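Film Night at Home: Tips for Running a Fan Screening

Six people on a sofa will put up with almost anything. Fifteen people on borrowed chairs want to see the screen and hear the dialogue. These tips come from the screenings our Nuststead fan group puts on for new episodes and the odd old movie.

Pick the version first

Check the running time and the cut before you invite anyone. Our copy of The Memthorpe Letters was the TV edit, 47 minutes with the ads taken out, and half the group had come for the long version. If the film is on a streaming service, check again on the day, as titles drop off at the end of the month.

Sound

Turn off any "night mode" on the TV or soundbar. It flattens the loud parts and makes voices muddy. If people still complain about dialogue, raise the center channel before you raise the volume. Put the speakers at ear height for someone sitting down. A soundbar on the floor is mostly heard by the front row's ankles.

Turn on subtitles for anything with heavy accents. Ask once at the start and leave them alone after that.

Light

Cover standby lights with a small square of black electrical tape. Leave one low lamp on behind the seats so people can find the door. Lamps beside the screen show up as glare in every dark scene.

Food

Pop the corn no more than half an hour ahead and leave the bowl uncovered. Steam under a lid makes it chewy. Salt it while it is warm, and grind the salt finer than you would for cooking. Paper bags are quieter than plastic ones. Put drinks on a side table, never on the floor between rows.
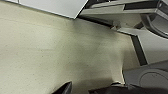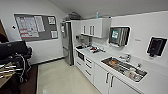 Stains

Butter on upholstery needs cornstarch first. Leave it 5 minutes, brush it off, then dab with a little dish soap and cool water. Cola should be blotted right away and rinsed with cold water. Check the care label before using either.

Posters and discs

Flatten a rolled poster by rolling it loosely the other way around a clean tube for an hour, picture side out. Do not iron it. My Komberg festival poster still has a shiny patch from when I tried. Hang posters away from direct sun.

Wipe discs with a soft cloth from the center straight out to the edge. Wiping in circles can leave scratches that follow the track, and players have more trouble with those.

Start time

Put two times on the invitation, doors and film. For a Friday we use 7:00 and 7:30. The trailers go on at 7:20, and the film starts whether the last car has parked or not.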